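Fin-style vs parallel gripper in sim, thin flat objects

skurk_38
Posts: 171
Comparing two grippers on the Luneo arm before we order anything. All in simulation, same kitchen layout for both, same controller. The parallel jaw is the stock one, the other is the Prakum with the cut-out fingers.
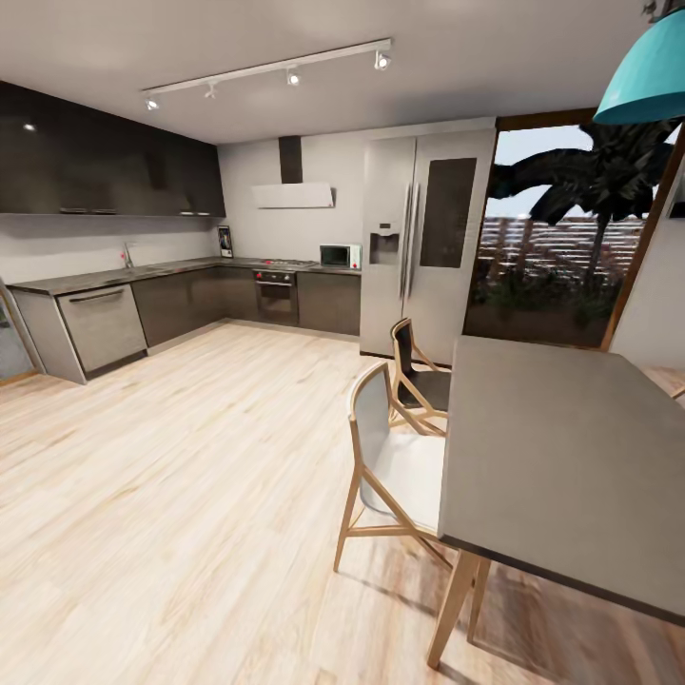

I ran 38 pick attempts per gripper on thin flat stuff and the Prakum dropped 3. The stock jaw was much worse. Wrist camera settings were left at default.

tobben
Which contact model? Cut-out fingers are meant to flex. If yours are rigid in the sim, you're only comparing shapes.

skurk_38
Rigid for now. I still think shape matters for a panel held at one end.

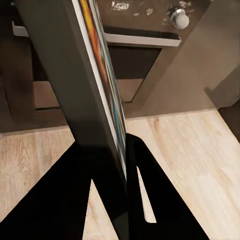

Lawal Nnaji
Moderator, Skurkside Grippers board
Posts: 2,146

I agree with tobben on this one. A rigid finger with a triangular gap is still a rigid finger. Before you order, run it again with the friction turned down and see if the gap between the two grippers holds up.

Also check the view past the fingers. A thin panel in the grasp can hide a lot of the cabinet behind it, and the wrist camera is what your controller steers by.

hou_user
Disagree about the friction. We did that sweep on the Hou arm in August and the ranking stayed the same - only the drop count moved. I'd spend the time on a second camera.

tobben
Different fingers though.

skurk_38
I'll do the low friction run first, then the camera. Will post numbers for both.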